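The drum had been in the shed at Rarnholm for 23 years, and Gregor Urquhart wanted it out before the end of May.

"It's only a container," he said. "Take it or I'll put it in the dumpster."

Kenna Forsyth drove over in the evening with a blanket in the back of the car. The drum was where her mother had left it, behind the paint and the broken chairs. It was lighter than she remembered. Gregor held the door and told her the house was sold, to a couple from Jiltgate who wanted to put in a pool. She said that was nice for them.

"Your mother never told me what it was for," he said.

"She never told me either."

He asked for 70 dollars for the storage. She gave him 31, all she had in her purse, and he folded the bills into his shirt pocket without looking at them.

On the drive home it rolled against the seat every time she turned left. She stopped once, past the Mallard Inn, to wedge the blanket tighter. It was getting dark by then and she sat a while with the engine off. Her mother used to talk about Ritchie, the town where she had her first job, painting the ends of things. Kenna had never asked what things.

She set it down on its side on the marble-patterned top, back in the right-hand corner, with the painted end facing out. The orange went across the top and the yellow ran through the middle.
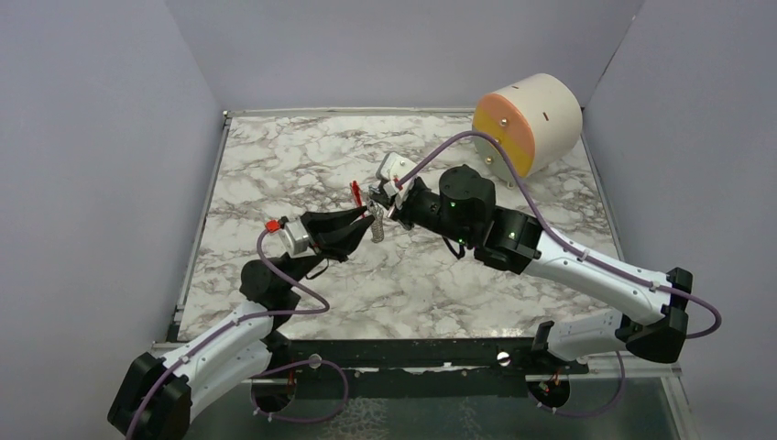 She called Gregor at nine to say she had gotten home.

"Did you open it?" he asked.

"Not yet."

"I would have opened it."

"You had 23 years," Kenna said.

He laughed at that — a short laugh, the first she'd had from him since the funeral. Then he asked if she still wanted the chairs, and she said she would come back for them.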